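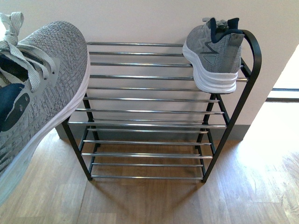
Gray knit sneaker and the Otar rack in black metal

Otar Metal Shoe Rack: A Long-Term Review

Posted Aug 2, 2021

I have wanted to write up the Otar rack for ages, and a couple of you have asked me about it in the comments (thank you for your patience!), so I made myself a big glass of iced tea and sat down to do it properly.

A little background first. Our apartment in Trelstead is about 500 square feet, and it doesn't have a real entryway. You open the front door and you're simply in the living space, with whatever you happen to be wearing on your feet. For the longest time our system was a pile. A polite pile, lined up along the wall on Sunday-cleaning sort of days, and then a very impolite one by the time anyone came over for dinner.

What I really wanted was the Werora cabinet, the one with the tip-out drawers that hides everything away. I visited it in the store more times than I'd like to admit. It costs $600, though, and when I measured, the drawers would have bumped my reading chair every time they opened. So I went to Abubakari, which is the home goods shop near the old post office, and asked what they had for people with small homes and smaller budgets. They sent me home with the Otar in a flat box under my arm.

Putting it together

I'm not a handy person, and I managed it alone in one evening with the radio on. The instructions are all drawings and no words. I got one side piece backward and had to undo my work, but the drawings do show which way the feet should face if you look closely, so I'll take the blame for that one. Everything goes together with a hex key that comes in the bag. My only real grumble is that the bolts are packed loose with the bars, and one had worked its way under a cardboard flap, where I found it after turning out every corner of the box.

Tighten everything only halfway until the whole rack is standing, then go around again. I did the first side up good and snug right away and had a terrible time getting the last bar to line up.

Living with it

We've had it for two years now, through some truly miserable winters and one very muddy puppy-sitting week, and I am still fond of it. The black finish has held up better than I expected. There's a small scuff near one foot from the vacuum, and that's my doing. I wipe it down with a damp cloth when I remember, dry it with an old towel, and that's all the care it gets.

The thing I worried about most was the floor. I'm fussy about scratches, and a metal rack on a hard floor made me nervous, so before it ever went into its spot I stuck felt pads on the feet. They cost next to nothing and I replaced them once, this past April, when they had gotten flat and picked up a shocking amount of fuzz.

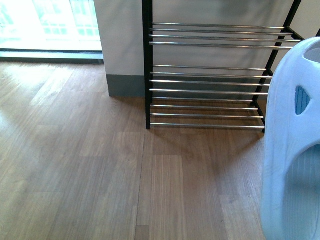

The other thing I'd tell anyone with a bright room is to think about where the sun lands. My first spot for the rack got it all afternoon, and a pair of red canvas shoes I loved faded on one side before I noticed. I moved the rack along the wall and haven't had the trouble since. You do lose a bit of convenience by the door, but it's only a few extra steps in your socks.

Air moves through it nicely, too. A closed cabinet would look tidier, I won't argue, but shoes that come in damp from a walk have a chance to dry out, and the smell we used to get in the corner behind the door is gone. Knit sneakers are the ones I notice it with most. They soak up everything and then sulk about it for a day, and it helps to loosen the laces and leave the tongue open overnight.

What it doesn't do so well

Tall boots. Mine flop over and take up the space of their neighbors, so they've gone to live in the bedroom closet. Heels are a little awkward as well, because a narrow heel wants to slip between the bars. And the rack is light, so if you're the type to kick your shoes in from across the room, it will scoot.

The shop's website had 293 reviews of it the last time I looked, and plenty of them mention wobbling. Mine wobbled for the first week, then I went over all the bolts again and it stopped. I've tightened them maybe once since. 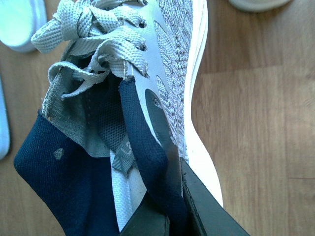
Would I buy it again?

Yes, and I nearly did, for my mother's back porch, until she informed me that she likes her pile. If you wear mostly sneakers and flats and you're short on room, I think you'd be happy with it. If you have a lot of boots, or you can't stand having your shoes on show, save up for the Werora and measure your chair first. I'll be trying out boot trays before the cold weather comes back, so if you have one you love, leave me a note in the comments.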